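The Refill That Costs More

9 min read

The refill shop in Gruridstead opens at ten in the morning, and by a quarter past there is usually a line at the dish soap. People bring mayonnaise jars, old shampoo bottles, a gravy boat in one case. They weigh the thing empty, fill it from a tap, weigh it again and pay the difference. It smells of lavender and cardboard in there. Everyone is very nice.

I have been buying my soap this way for most of a year, and I would like to believe in it. I was told it would be cheaper, that it would cut my trash, and that it would change how I shopped. I kept the receipts, which is a habit that makes me poor company at dinner.

Start with price. Latrice Calloway, who owns the shop, charges by the ounce, and her laundry liquid comes in a little higher than the middle shelf at the supermarket in Prosser. It comes in a lot higher than the bottom shelf. When I put this to her she didn't argue. "People compare me with the fancy brand because that's what they used to buy," she said. "If you used to buy the cheap stuff, I'm not going to win." The sign in her window says SAVE WITH EVERY FILL. She says it came with the fixtures.

Over the year I spent $446 on household liquids of one kind and another: dish soap, laundry, floor cleaner, hand soap, a vinegar spray I regret. The year before, buying whatever was on sale, I spent $400. You could call that a modest charge for doing the right thing, and plenty of people would pay it gladly. I would pay it too, if I could get a straight account of what the right thing was.

The trade has a standard answer, and it's about bottles. Kusunik, the supplier whose drums stand behind most of the taps in our part of the state, prints a number on its leaflets: 2,367 bottles kept out of the trash by a typical shop. I asked what a typical shop was. I asked over what period. I got a cheerful email in October with the same leaflet attached, and then a second cheerful email asking me to rate the first.

Say the number is sound. It still assumes that each fill replaces a new bottle that would have been thrown away, and that isn't how the customers I watched behave. One man filled three jars with three kinds of hand soap because he couldn't choose. A woman bought a set of amber glass bottles with pump tops to hold what she was buying, and she told me she'd recycled the perfectly good plastic ones at home because they looked messy. Glass is heavy, it takes a great deal of heat to make, and hers had come a long way in a box with foam corners. I don't know how many fills it takes before that bottle pays its own way. Neither does the shop. The tag on it said FOREVER.

Then there are the drums. Liquid soap is mostly water, and the drums get to Gruridstead by truck, just as the supermarket's bottles do. Empty ones are supposed to go back to be washed and used again. Calloway had 13 of them in the yard when I visited, waiting for a pickup that had been put off twice. She was more annoyed about it than I was. The contract says they go back, she said, and she has no way of knowing what happens once they do.

Jamshid Shirazi has thought about this longer than I have. He ran the packaging line at a detergent plant for most of his working life and is now retired in Purnow, where he grows tomatoes and answers his phone on the first ring. He has no love for his old employers. He also thinks the refill people have picked the wrong villain.

"The bottle is the part you can see, so you get mad at the bottle," he told me. By his reckoning, what matters more in a jug of laundry soap is the hot water you run with it, and after that how much of it you pour. Most people use about twice what they need. The cap is part of the trouble, he says, with its fill lines so faint that hardly anyone reads them, and a refill jar has no cap lines at all. I went home and measured what I'd been pouring from my jar. I won't print the figure.
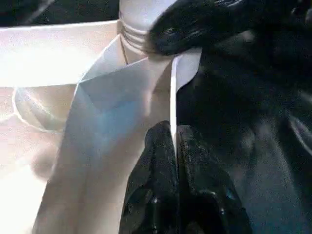

Ribbed neck, angled sides: the white plastic container is the part of the purchase that gets all the blame.

Shirazi's advice is dull, and I suspect that is why it has never been on a leaflet. Wash cold. Use less. Keep whatever container you already own until it splits. Buy the concentrated kind if you can find one that isn't just the old kind with a smaller label. None of this needs a shop with a tap in it, or a supermarket with a green aisle, and there isn't much money in it for anyone.

I put a short version of it to Calloway, expecting a fight. She said she tells people to use less all the time. She has a card by the register with a teaspoon drawn on it. I had stood at that register twenty times or more and had never noticed the card, though I could have told you the price of the amber bottles from across the room. They have a spotlight on them.

She is not getting rich, for what it's worth. The rent went up in spring and the drums tie up cash she would like to have. She started the place after years of hauling her own bags to the dump and not liking what she saw there, and I believe her about that completely. My quarrel is with the claims that come down the pipe to her already printed, and with how readily the rest of us nod at them because the room smells good.

I still go, though less often. The dish soap is better than the supermarket's and it lasts now that I've stopped pouring it like syrup. I take the same two plastic bottles every time, one of them with its old label half scrubbed off. Last month the young man at the scale offered me a discount on the glass. I asked him how many fills before it came out ahead, and he said he would find out.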